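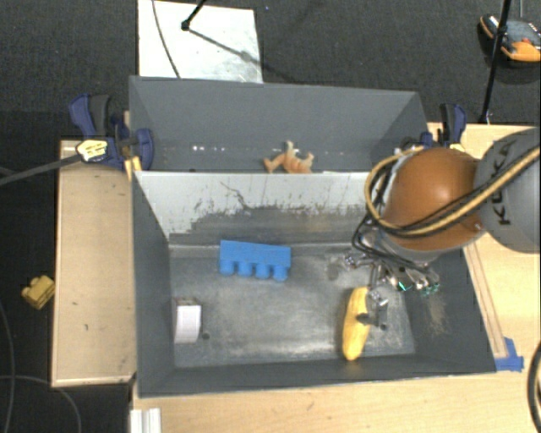 Ida Ackermann has ripped more pants than most people own. She grew up in her father's work clothing shop in Lemham, spent her twenties building hiking trails, and came home with a duffel bag full of torn knees and a long list of complaints. That list became the Skumdale, the canvas work pant that Ackermann now sews in a former dairy two streets from the old store.

"I kept blowing out the same spot," she says, putting a faded pair on the cutting table and poking a finger through the crotch seam. "Every single time! You squat, you step up on a rock with a pack on, and that's where four seams meet and all the strain goes. So the first thing we did was get rid of that meeting point."

The Skumdale has a diamond-shaped gusset there instead, cut from the same canvas as the legs. It's an old idea (climbers have had it for decades) but it's still surprisingly hard to find on a pant you could wear to a parent-teacher night. I've had mine on for most of the fall, and the first time I knelt to fix a bike I noticed how little the waistband moved. I went and knelt a few more times just to enjoy it.

The fabric comes from Ukora, a small mill that Ackermann talks about the way other people talk about a favorite bakery. She went through 12 samples before settling on a cotton and nylon canvas with a little stretch across the width.

"Joscha Frerichs at the mill sent me one that was practically armor," she says, laughing. "I loved it, I wore it for a week, and I couldn't sit through dinner. The one we use now gets softer at the hip and stays tough at the knee, where it's doubled."

Pockets were a longer fight. Bernd Bauerfeind, who cuts the patterns, wanted a tool pocket on both legs. Ackermann wanted none. They ended up with one on the right, set far enough back that a folding rule doesn't dig into your thigh when you drive.

"He was right and I've told him so," she says. "Twice. He'd like it in writing."

And left-handers?

"July! We'll have a left-hand version in July. Roswitha Seidel runs the sewing floor and she's left-handed, so believe me, I hear about it."

The first run was 565 pairs, and it sold out before the shop had printed a proper size chart. The next one was 2000. Ackermann is planning 3000 for the coming year and doesn't want to go much beyond that, at least while all the repairs are done in the same room. Send in a worn-out knee and it comes back with a new panel, often in whatever color is on the table that day. I saw a brown pair leaving with one olive knee and was a bit jealous.

Before I left I asked what she'd still change.

"The button," she says right away. "It's a good button, but try it with winter gloves on. Jannik Kettler and I have been testing a bigger one with a shank, so it stands off the cloth a little. I've got it on today, look." She pulls on a pair of thick leather gloves and has it open and closed again in a couple of seconds. "See? I want that on everything."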